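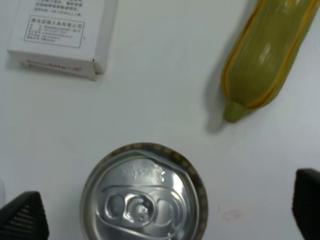 House Rules for the Gripper Bench

Ask three shops how they check a tabletop picking cell and you get three answers. Ask to see it in writing – silence, mostly. Wister got tired of that. So in October the integrator put its bench rules on paper, 28 of them, and made every crew work from the same sheet.

Most are dull. Good. Dull is the point of a rule.

Rule 1: clear table, plain surface, nothing on it that isn't on the list. Rule 4: mixed items only. A carton, a drinks can, something with an odd shape. Cells that pass on boxes alone don't get signed off, full stop. Rule 6: leave bare table between the items, enough for both fingers to come down without brushing a neighbor.

Then the can rule, which people argue about. Cans stay sealed. Fingers open wide before the approach, one on each side, and no squeezing until the wrist stops moving. The crew at Elau wanted to skip the stop – saves time, they said. They lost that one. A dented can counts as a fail even if it lands in the right place.

Marks on the table get wiped or written down before a run. Same with scuffed cartons. Sounds fussy untill you have to explain a bad log to a customer.

Hondach, a parts packer, ran the sheet for 2,000 picks and logged 129 stops. Too many? Their floor lead thought so. Then they read the notes. Most of the stops were people – a hand in the cell, a list not updated, an item swapped at lunch.

Arriaga does it differently. Shorter sheet, longer training, and a second person reads the log at the end of teh shift. Works for them. Wister is looking at borrowing that last part.

Still open: who gets to change a rule. Right now it takes 3 signatures and a rerun of the full set. Crews hate the rerun. It stays in for the next version.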